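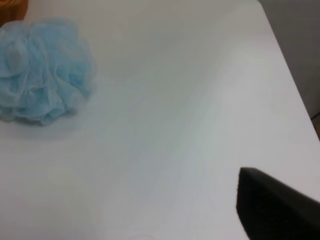
Mesh bath pouf in light blue.

LOLARI BATHS SWIMMERS' ASSOCIATION

Minutes of the May general meeting, held in the upstairs room at the baths. The meeting opened at 7.10 pm.

1. Apologies and welcome

Apologies had been received from the early morning lane group, who had a clash with their own session, and from the baths' duty manager. The chair took the meeting. The secretary took the minutes.

The chair welcomed members who had joined through the beginners' course and asked them to sign the sheet by the door if they wanted to be sent papers by post.

2. Minutes of the last meeting

One correction. Under item 5 the minutes said the shallow end rail had been replaced. It had been refixed, and the old rail is still in use. With that change the minutes were agreed and signed.

3. Matters arising

Clock at the deep end. Still running slow. The baths say a new one is on order but cannot give a delivery date. The secretary to ask again.

Bicycle stands. The two nearest the entrance have been put back in position after the paving work. A member said one of them rocks when a bike is leant on it. To be passed on to the front desk.

Lane signs. The new signs for slow, medium and fast are up. Several members said that the medium lane is still too fast on weekday evenings and that people overtake on the turn. The chair said the signs could only do so much and suggested that members have a word with the lifeguard at the time. One member felt that it should not be left to swimmers to complain about other swimmers. It was agreed to ask the baths for a short notice at the end of each lane saying which way round to swim and to wait at the wall before overtaking.

4. Membership and money

Membership now stands at 378. The secretary said most of the new members had come from the beginners' course and from the open session at Easter.

The balance at the bank is £1,682. The main spending since the last meeting was £145 on kickboards and pull buoys for the evening sessions. The hire of the upstairs room has been paid up to the summer.

A member asked why the kickboards had been bought when the baths already have a stack of them. The chair said that the baths' own boards are locked away after the schools leave and that evening swimmers had been going without. The new ones are marked with the association's initials and are kept in the cage by the plant room door. The key is at the front desk.

There was a question about whether the annual fee would go up. No change is planned before the autumn. The fee will be looked at once the baths have announced their own prices, as the association's discount is worked out from those.

The accounts were accepted.

5. Showers and hot water

This took up a good part of the evening.

The firm Sembiring has looked at the showers on the women's side and written a short report, which the baths have shared with the association. In their view the mixing valve is worn and is letting the temperature drift when several showers are running together. They recommend a new valve. The pipework was found to be sound. On the men's side they advise cleaning the shower heads and nothing more for now.

The baths have accepted the quotation. The work would mean closing the women's showers for two days. The baths first offered a Saturday start, and the meeting was strongly against it, as that is the busiest day and families would have nowhere to rinse children's hair. The secretary to write asking for two days early in the week.

Members then raised the following.

The push buttons give too short a run of water. One member had to press again every few seconds to get shampoo out. The chair said that the timing had been set to save water and that the baths had been asked about it before. They will be asked whether the setting can be made a little longer when the valve is done.

The shower nearest the poolside door is always in a draught. A curtain was suggested. Others thought a curtain would get dirty and would be in the way. No decision.

The notice asking people to shower before they swim has faded and cannot be read from any distance. It was agreed that the association would offer to pay for a new one if the baths will put it up.

A member asked for at least one shower with a fold-down seat. The baths have one in the accessible changing room but it is often used as a store for cleaning things. This was felt to be wrong and the secretary was asked to say so plainly in the letter.

6. Lockers

The baths have had a price from Promik for new lockers in the mixed changing area. The old ones take a coin, and a good many of them keep it. Promik's lockers would be worked by a wristband handed out at the desk.

Opinions were divided. Those in favour said they were tired of keeping coins in the car for the purpose. Those against said wristbands get lost in the water and that there would be a queue at the desk on the way out as well as on the way in. One member wanted to know what would happen if a band came off in the deep end. The baths have told the secretary that the desk can open any locker, and that there may be a charge for a lost band. The meeting was against any charge for a first loss.

It was pointed out that the lower row on the drawing supplied is very close to the floor, and that the floor there is usually wet. Members who cannot easily bend would need lockers at waist height kept free for them. The secretary to put both points to the baths before an order is placed.

A show of hands was taken on wristbands in general. There was a majority in favour, with several members not voting.

7. Things left in the changing rooms

The front desk has asked the association to remind members to take their belongings home. The lost property cupboard is full and the shelf inside has come down once already. Goggles are the most common item. Towels are next, and then wash things, mostly shampoo bottles, combs and mesh poufs.

The baths' rule is that towels, costumes and goggles are kept for a month and then given away. Wash things are thrown out at the end of each week on grounds of hygiene. Some members had not known this. A member who had lost a good hairbrush thought a week was too short. Another said that nobody would want a used sponge back after a week in a cupboard in any case.

There was a short discussion on poufs and sponges. Members leave them hanging on the shower pegs between visits to save carrying them home wet. The cleaners take them down, and have asked that this stop, as the pegs are meant for towels. It was also said that a mesh pouf should be rinsed well and hung up somewhere airy, and changed fairly often, and that the inside of a swimming bag was no place to keep one. Agreed: a line to go in the newsletter about clearing the pegs.

The suggestion of a bench outside the desk for unclaimed goggles, so that people could look through them without asking, was liked. The desk will be asked if there is room.

8. Booking system

The baths changed over to Muvum for bookings in the spring. The main complaints were as before. The page signs people out while they are choosing a session, and it offers sessions that turn out to be full once the payment screen is reached.

Members without a computer or a smartphone can still book by telephone between 10 am and noon. A member had rung several times in that period without an answer. The baths say the phone is not staffed when the desk is busy. The meeting did not think that good enough. It was agreed to ask for a second time slot in the afternoon and for an answering machine that is listened to the same day.

On a better note, cancelled sessions are now refunded without having to send an email, and waiting lists appear to be working. Two members had been given places the evening before.

9. Summer gala

The gala will go ahead in the usual form, with races for all ages in the afternoon and the inflatable afterwards. Some 85 entries came in last year and the chair would like to see more from the adult groups. The relay will be open to mixed teams.

Timekeepers are needed, and people to look after the marshalling end. A list was passed round. The stopwatches have been found and need batteries. It was agreed to keep the same medals and to order ribbons in a different colour, as last year's could not be told apart from the year before.

Refreshments will be in this room. No glass on the poolside. The secretary to ask whether the baths will allow the side gate to be open so that spectators need not come through the changing area in outdoor shoes.

10. Any other business

Water temperature. The learner pool has been cooler than usual. The baths say it is within their limits. The beginners' group will take a note of the reading on the board each time they swim and bring it to the next meeting.

Music. A request for no music during the evening lanes. Another member asked for it to be kept. Left as it is.

Parking. Drivers are asked not to wait on the yellow lines outside when picking up children. A bus was held up there recently and the baths received a complaint.

Talcum powder. Please do not use it in the changing rooms, as the floor becomes slippery.

11. Next meeting

In the same room, after the gala, at 7 pm. Items for the agenda to the secretary a week beforehand.

The meeting closed at 8.55 pm.

Actions

Secretary: letter to the baths about the deep end clock, end-of-lane notices, days for the shower work, button timing, the accessible changing room, locker heights and lost bands, telephone booking, and the side gate.

Chair: batteries for the stopwatches, ribbons, offer of a new shower notice.

Newsletter editor: lines on lost property, shower pegs and talcum powder.

Beginners' group: learner pool readings.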